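**Thread: low oak veneer cupboard, doors won't stay put, worth keeping?**

*Furniture & Storage > Repairs and small fixes*

---

**niloufar_b**

Hello all, first post in this bit of the forum (I usually lurk in Gardens). I've taken over the back office at Porside, which is a small lettings place, and with it came a low two-door cupboard in light oak veneer. I really like it! It's a nice height for leaning on while you're on the phone and the top has a lovely fine grain to it.

The trouble is the doors. Concealed hinges, the dark metal sort, and the right door has started drifting shut by itself whenever I've got both hands full. The left one is fine. My boss wants to bin the lot and get a new one from the Plarkholm catalogue for 389 pounds, and I'd much sooner spend a tenner on hinges and keep it.

It's nearly all storage for paperwork, so it does get opened a lot. I've got two blue binders in the top half and nothing underneath yet, as I haven't decided what deserves to go there. 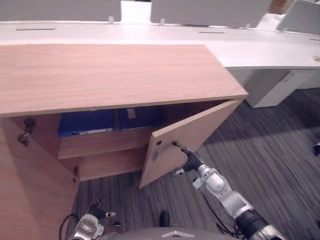 Rawiri reckons you should leave the hinges alone till you've checked the floor. Put a spirit level on the top, front to back and side to side. A door that wanders is very often a cupboard that leans, and you'd be amazed how many office floors slope towards the window.

---

**niloufar_b**

Ooh, I hadn't thought of the floor. It's carpet tile over goodness knows what. Will borrow a level. Thanks Rawiri!

---

**zakharchenko_m**

Sorry to disagree with Rawiri, but I'd look at the hinges first. If one door behaves and the other doesn't, and they're both hung off the same carcass, a lean can't be the whole story. Take the right door off (two people, please, I've dropped one on my foot) and see whether the screws still bite. In veneered board the holes go crumbly after a few years.

---

**Rawiri McAlister**

A lean sideways makes one door want to shut and the other want to open, Maksym. That's one good door and one bad one, exactly what she's got.

---

**zakharchenko_m**

Fair, I'll give you sideways. Still checking the screws though.

---

**petro_y**

Don't let them replace it with the Plarkholm one. We had three at my last job and the doors bowed within a year. My own cupboard is a Jirkar, second-hand, and it has been moved up and down stairs more times than I'd like. I glued hardwood plugs into the worn holes and drilled fresh pilots. Cost me next to nothing and one evening.

If you do order hinges, measure the cup first. 35 mm is the usual but I've been caught out with 26 on small doors. And check how far the door overlaps the side panel, or you'll be sending them back like I did.

---

**niloufar_b**

Level report! It's out by a fair bit side to side, leaning towards the left. So Rawiri gets a point. BUT one of the screws on the right door just spins and spins, so Maksym gets one too. I'm going to do both jobs.

Separate question while I've got you. How would you lay out the inside? There's the one shelf across. Binders go in the top and I was thinking of the bottom for envelopes and printer paper. We get paper in packs of 500 and I go through it at a silly rate.

---

**Chih-ming L**

Paper in the bottom, definitely, and flat. It's heavy stuff, and you don't want that weight sitting on a shelf that's only resting on pegs. I'd stand the binders with their spines facing out and leave a hand's width at the side so you can get your fingers round them. I've got a wall of them at Pasichnyk (accounts, before anyone asks) and the ones rammed in tight are the ones that end up with split spines.

Label them low down on the spine if they're going in a low cupboard, too. You're looking at them from above and you lose the bottom half... oh no, hang on, that's the wrong way round. Label them HIGH. Sorry, it's been a long day.

---

**petro_y**

High, yes. I was about to say!

I'd go further and lay the binders flat, personally.

---

**Chih-ming L**

Flat binders are a menace. The one you want is always at the bottom.

---

**petro_y**

She's got two, Chih-ming.

---

**niloufar_b**

Two for now! There's more than 361 tenancy files still in cardboard boxes in the corridor, so it won't be two for long. Upright it is.

Last thing and then I'll leave you in peace. The oak surfaces have gone a bit dull and I'd like to give everything a freshen up while the door is off. Is there anything I should avoid? I know people get very worked up about polish on here.

---

**zakharchenko_m**

Barely damp cloth, along the grain, dry it straight after. No spray polish. It builds up into a greasy film and then every fingertip shows. Do a patch on the inside of a door first, where it won't matter.

---

**Rawiri McAlister**

Agree with every word of that, which must be a first. I'd only add to keep the cloth away from the cut edges. Veneer lifts at the edges before it lifts anywhere else, and if you've got a loose bit already, get some wood glue under it and tape it down overnight before you clean.
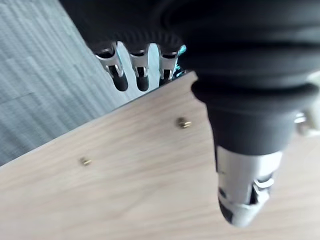 ## Update from niloufar_b, Oct 12, 2026

Right, it's done, and it took most of an afternoon, mainly because I put the door back on with the top hinge unclipped and had to start again.

- Two thin packers under the left side, and the level is happy now.
- Plugged the spinning screw hole Petro's way, with a bit of dowel and glue, and left it overnight.
- Kept the old hinges. There was nothing wrong with them once the screws had something to hold.
- Wiped the outside with a barely damp cloth. It's come up nicely, though there's a ring on the top I can't shift. Tea, I should think.

The right door stays where I leave it! My boss has stopped mentioning the catalogue. Thank you all so much.

---

**petro_y**

Lovely stuff. For the ring, try a hairdryer on low, from a good way off, and keep it moving.

---

**zakharchenko_m**

Please don't point a hairdryer at veneer.

---

**petro_y**

On LOW, Maksym.

---

**Chih-ming L**

Or put a tray over it. I've had one over mine for years.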